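Gakard Folding Table, review after one season

I bought this table in April for 112 dollars, together with the bag. The box says it carries up to 305 pounds. I did not test this, but my sewing machine and four bolts of cotton stayed on it all night and the top did not bend. 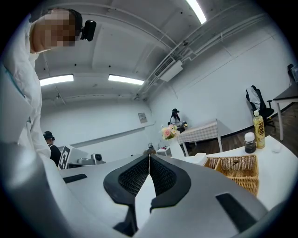
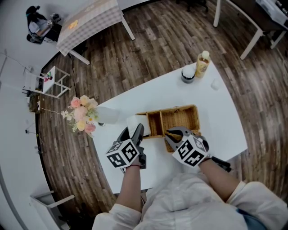 The legs are the weak point. One lock was stiff from the first day, and I had to push it with my foot. I wrote to the seller, Briltari, and Pao-chu Kuo answered the same evening and sent me a new lock without asking for photos. Its part number is 762, if you need it too. The bag has a poor zipper. I give four stars and would buy the table again, but without the bag.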